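5.2 The stall near the memory slots

Of all the faults we logged while teaching the arm to strip down desktop computers, the one that taught us the most was also the hardest to see at first. We called it the linkage stall. The gripper would travel into the case, reach the spot where it was meant to start closing, and then simply sit there with its motor current climbing until the watchdog cut power. There was no crash and no bent part, and the log held a line saying that the fingers had not reached their commanded width. We were delighted when we finally caught one with the wrist camera recording at full rate, as most of the earlier stalls had been written off as bad calibration.

The gripper we used is the Festton two-finger model, with long parallel linkages that fold flat as the fingers spread. They are very good at getting into narrow places. They also sweep through a wide arc on the way, and that arc is the heart of this section. Our planner, Brendis, treats the gripper as a set of boxes, one for each rigid part, and checks those boxes against a model of the case before each move. In the version used for these trials the linkage boxes were computed once, with the fingers closed, and stayed that size for the rest of the run.

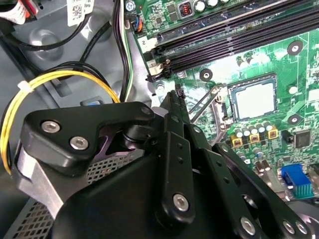 Figure 7. Wrist camera view during an approach toward the memory slots. The finger linkages point up toward the lower edge of the slot area, with power cables looping along the left side of the case.

An approach of this kind asks a lot of a planner. The memory slots, the processor socket and its lever, and the capacitors all have to be respected by a hand that is coming in at a slant. Brendis handles the board itself very well. The board is rigid, its parts are in known places, and the model we loaded had them within a fraction of a finger's width. Over 2,255 logged moves we found no case in which a finger touched a board component that the model contained, and we think this result deserves more attention than the failures do!

The cables are another matter. They are not in the model at all. They bend, they spring back, and they lie differently in every machine that comes through the door. Damián Montecinos, who did the fault tracing, went through the current traces from all 33 stalls and sorted them by shape. Most showed a slow, soft rise over the last part of the opening stroke, which is what one would expect from a joint pressing on something springy. A hard stop against metal gives a steep step, and only 3 of the traces had one. He then repeated the opening stroke by hand in a scrap case, with the motor off, and could feel the outer linkage gather up a loop of cable and push it ahead until the loop went tight.

So the fault had two halves. The linkage boxes were too small for an open hand, and the thing they ran into was missing from the map. Either one alone would have been fairly harmless. Together they produced a stall that looked, in the log, exactly like a worn gearbox, and we are a little embarrassed to say that we changed a perfectly good gearbox in December before we understood this.

5.3 When a stall becomes a safety matter

A stalled gripper is a nuisance. A stalled gripper that lets go suddenly is something we took much more seriously. When the watchdog cuts the motor, the finger joints go slack, and whatever has been squeezed or stretched is free to push back. In two of the logged stalls the trace shows the fingers moving after the power was cut. Both movements were short. They were also uncommanded, in a cell where a person may be leaning over the case to look at what has gone wrong, and that was enough for us to stop the trials and rework the recovery steps.

The heaviest object the arm has to deal with in these machines is the power supply, and it is where the release problem could do real damage. In the machines we tested, the unit is first freed from the chassis and then lifted and tilted away from the board with its cables still attached. While it is tilted, part of its weight may be carried by the gripper and part by the cable bundle. If the motor is cut at that point, the unit comes down on whatever lies under its edge.
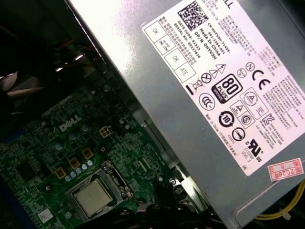

The original recovery routine had been written with small parts in mind, such as memory modules and fan plugs, where dropping the part costs nothing. It cut the power, waited, and backed the arm straight out along the approach path. With a power supply in play, cutting the power is the worst first step on offer. We replaced it with a hold state. The motor stays on at a reduced current, enough to keep the joints from going slack, and the arm stays where it is until an operator confirms that the load is supported. A physical stop button still cuts everything, of course, and the cell rules now say that the load must be propped before anyone reaches past the guard line.

Rocío Ocampo suggested the second change, and it has become our favorite part of the whole setup. Before each opening stroke the gripper now makes a small test opening, pauses, and closes again while the current is recorded. A clear stroke gives a flat trace. A stroke that has started to gather a cable gives a gentle slope, well below the stall limit, and the planner can turn the wrist and try another entry angle. The test adds very little time to a move and needs no extra sensor, so any group with access to motor current could try it this week.

We ran 100 further moves with the test opening and the hold state both switched on, using the same scrap machines and leaving the cables as they lay. There were no linkage stalls in that set. The test opening raised a cable warning on many of the moves near the left side of the case, and on nearly all of those a second angle was found without help. The few that remained were handed to the operator, who moved the cable aside and resumed the run.

Some caution is due. The set is small, all the cases share a similar layout, and a stiff bundle can press on the outside of the hand in a way that the finger motor does not feel. Surachet Tanasarn has been testing a thin sleeve over the linkages to keep loops from getting caught between the plates, with good early results on loose wires and poor ones on flat ribbons. We also still compute the linkage boxes at only two widths, fully closed and fully open. Updating them along the whole stroke is planned for the next release of Brendis, and the stall traces will be used as its first regression set.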